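Cletus Ferreira
Tubing storage, a short thread. We had one bin for all of it and cutting 40 cm of anything meant emptying the lot onto the bench first.

2/ Split by color now. Clear in one basket, blue in another. Diameter would be the proper way to sort, but color is what people check when they reach in.

3/ Third basket stays free for offcuts. Anything under 60 mm goes in the trash.

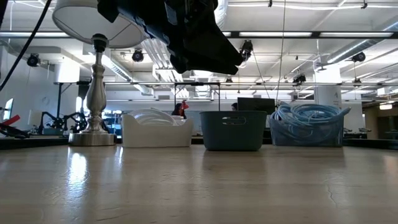
Clear left, blue right, gray basket for offcuts. Lamp stays at the end of the row.

4/ The blue is over capacity. Coils that size push back against the rim and tangle with each other. Options: a deeper basket, or tie each coil before it goes in. I'm trying ties first – hook-and-loop, two per coil, loose enough not to kink the wall.

5/ Open baskets over lidded boxes. A lid on springy tubing is a lid on the floor.

6/ Someone asked about the Grirnen wall reels. Tried one. Fine for long runs, but the core is too tight for the stiff stuff and it comes off with a permanent curl.

7/ Labels go on next. Material and inside diameter on the tie, nothing on the basket.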